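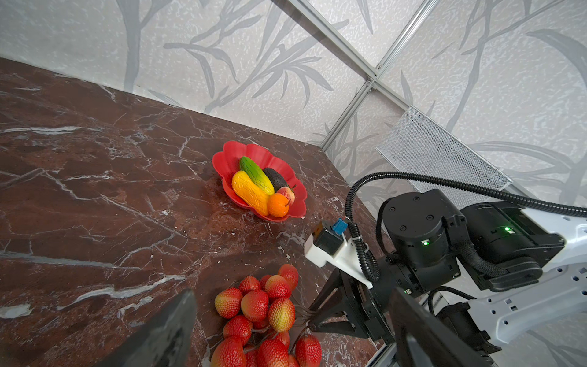

A red bowl with a scalloped rim, on a marble top.

I've run the Saturday drama group in Konthorpe long enough to have strong feelings about props, and my strongest is that we give children far too many of them. There, said it!

Every May we start planning the summer show, and every May somebody hands me a list. Last year's came to 197 items for a play that runs under an hour (swords, lanterns, a birdcage, two kinds of telephone). The kids spent rehearsals working out where to put things down. My best actor, Justine, had a lovely speech in the second half and delivered most of it to a suitcase with a broken catch.
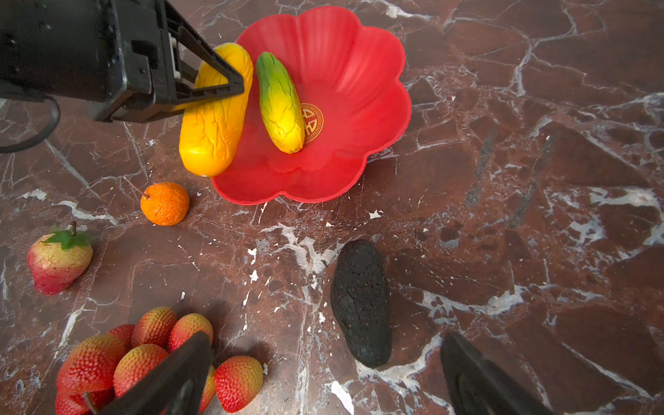

So this year I was stubborn about it. Each child gets one object, and they have to know it properly before they're allowed to speak a line with it. How heavy is it? Who gave it to you? Would you be cross if it broke? Elsie Hollis, who teaches the older ones, thinks I'm being a bit of a dictator — she says clutter gives shy children something to hide behind, and that hiding is how plenty of them get through the first term. I do see that. I was that child, clutching a teapot for dear life.

But I think a shy child with one thing to hold does better than a shy child with seven. They look up sooner. They listen to whoever's talking, too, and for a group of nine-year-olds that's practically a miracle.

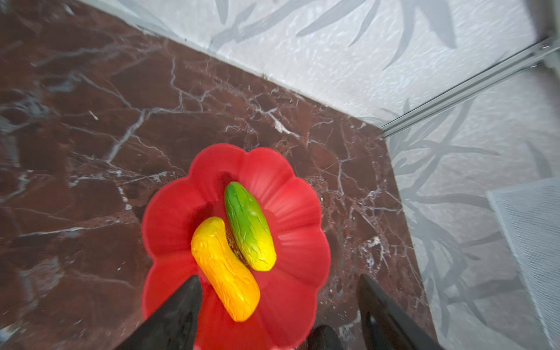

Page last changed: Thursday, June 5, 2025

And then there's the money. We had 3,000 pounds to spend on the whole show and the bill came to 3,344, and I could point at the props cupboard for nearly all of the difference. I'd much sooner have paid for another 3 rehearsals in the big hall, where they can learn to be heard from the back row without shouting.

If you run a group yourself, try it for a single session. Take everything away except one thing each, and let them grumble. Mine grumbled right up to the tea break.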